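Appiah kitchen cell, open day at Volville: a hands-on review
Posted 26/02/2018

The Volville site opened its test hall to outside integrators, and I went mainly for the Appiah cell, a tabletop setup for household handling tasks. Rernurville had shown an earlier version with a single arm and a fixed fixture. The unit reviewed here is a generation on and needs no fixture.

Payload and reach are on the data sheet, so I spent my time on approach behavior. The mug tree is a fair test. The pegs are short, and a gripper coming in next to a hanging mug has little room to correct. Visitors could request a run at half speed or full speed. I asked for both.
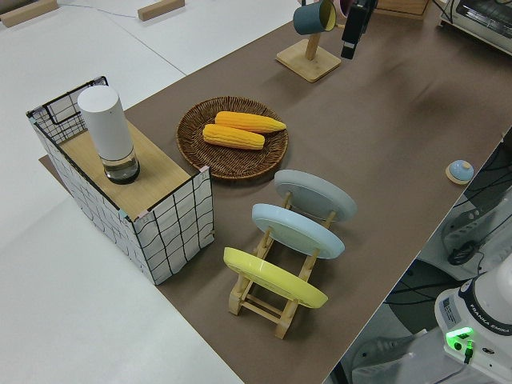 Hipólito Figueroa disagreed with me on the value of half speed: his position was that an approach tuned at half speed tells a buyer very little, and that settling time at full speed is the only number worth writing down. I take the point, but a slow run makes the path easier to judge.

The second station was the drawer. Pulling one is harder than it sounds – the arm has to hold the bar and follow the line of the slides without loading them sideways. Havum, who supply the control software, run this as a compliant motion with a force limit that the operator sets on a tablet. The menu for it is three levels deep and badly labeled.
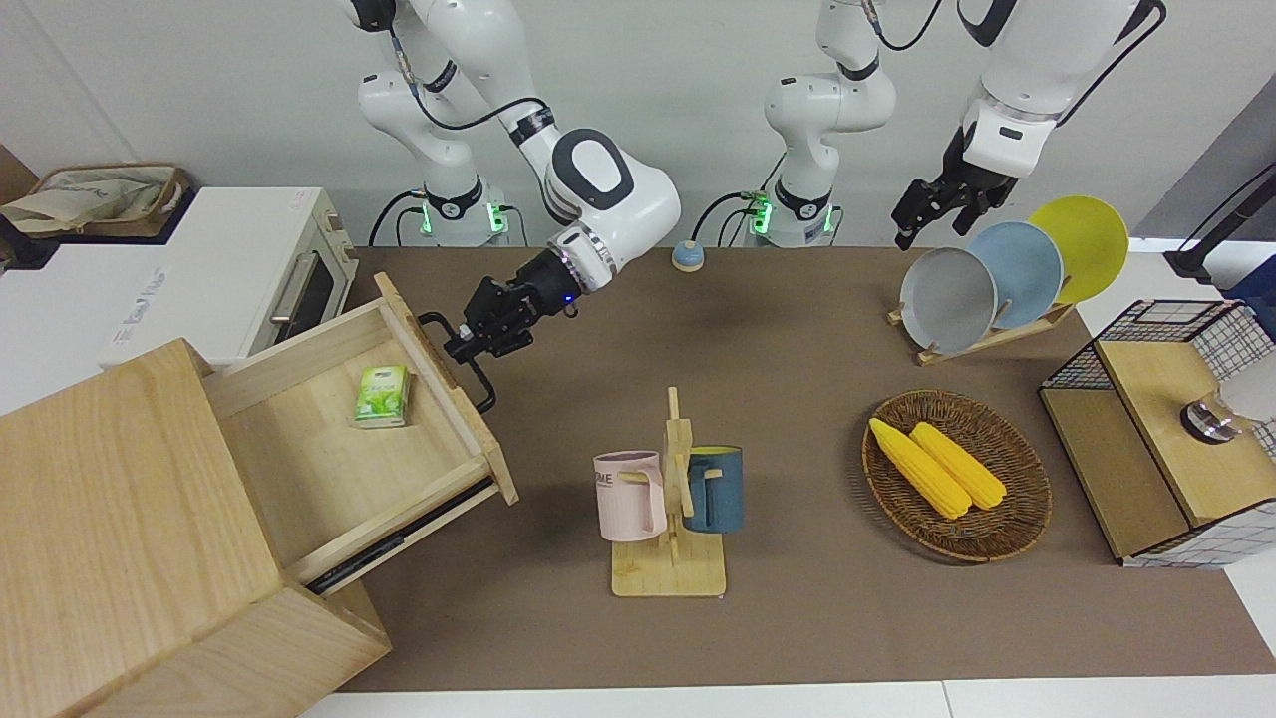
Right arm on the drawer handle, left arm near the dish rack.

Logging is good. The controller writes at 1000 Hz and keeps the last 280 runs before overwriting. Export is plain text. Documentation is weaker: the printed manual runs to 80 pages and gives two of them to error codes.

The training license is quoted at $1399 per seat, hardware excluded. A revised manual is promised for May. I would wait for it before ordering.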